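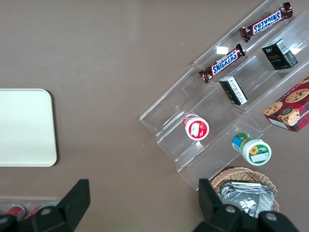
Priltham Letters is a set of 2444 short questions sent to a dating and friendship advice page, each with the reply that was printed under it. The letters cover first dates, long silences after a good evening, crushes on friends and getting back in touch with an ex. Many turn on small gifts – flowers, a borrowed book, a couple of Snickers bars like the two on the clear stepped stand – and what the other person meant by them.

Files
letters.csv – one row per letter, with id, topic, question and reply
topics.txt – the topic names used in letters.csv
check.csv – 600 rows read by 2 people at Stanthorpe, with both sets of topic labels

Notes
Names and towns were taken out before release. Spelling was left as the writers had it. Replies longer than one page were cut, and these end in three dots. Letters from under-18s are not included.

The topic "mixed signals" overlaps with "friends first". Merge them if you only need broad groups.

Last updated March 29, 2026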